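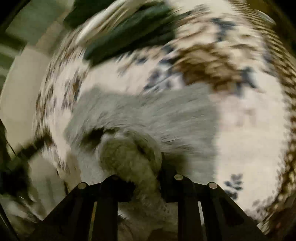 Laver et ranger les plaids pelucheux sans les abîmer

lisou_44
Bonjour à tous. Je fais le tri dans les plaids et les couvertures du salon avant l'hiver. J'en ai 5 à passer en machine, dont deux à poils longs. L'étiquette du plus gros est illisible. Vous les lavez à combien, et vous les pliez ou vous les roulez ?

Handia
30 degrés, programme délicat, pas d'adoucissant. L'adoucissant colle les poils entre eux. Et un seul plaid par machine. Pour le rangement, je roule.

pilou232
Pas d'accord pour le rouleau. Dans mon armoire ça prend toute la profondeur et ça se déroule dès qu'on en sort un. Je plie en 4, sans tasser, les plus lourds en bas.

lisou_44
Merci. Je vais essayer de plier le blanc.
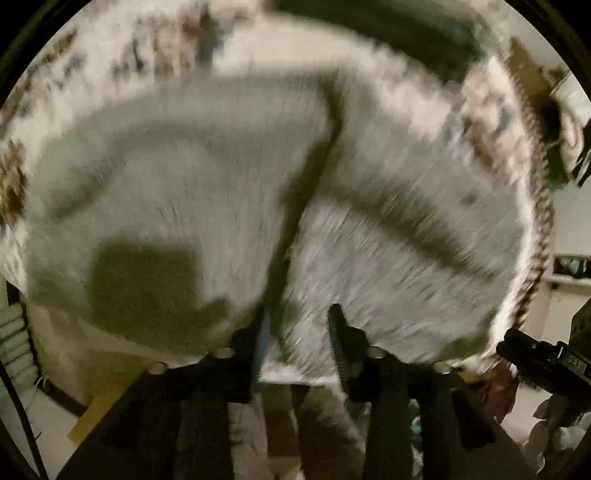 Pour les poils longs, le pliage en 4 me paraît trop serré. Sur le tien, le tissu fait déjà de gros bourrelets avec un pli bien creusé en diagonale. Si tu le laisses comme ça tout l'hiver au fond d'une housse, il risque de garder la marque. Moi je plie en deux dans la longueur, puis je roule sans serrer.
Skonard

pilou232
Un pli, ça part en secouant. J'ai un plaid de ce genre depuis des années, plié, aucun souci.

Skonard
Ça dépend de la matière. Le polyester, oui. La laine, beaucoup moins.

Handia
Et les housses sous vide, à éviter dans les deux cas. J'en ai ressorti une couverture toute plate en octobre, il a fallu la relaver.

lisou_44
D'accord, pas de sous vide. Et la bordure mouchetée marron et beige, vous pensez qu'elle peut déteindre sur le blanc ?

Skonard
Frotte un coin avec un linge blanc humide. Si le linge reste blanc, vas-y à 30, à l'envers, essorage faible.

lisou_44
Je teste mercredi et je vous dis.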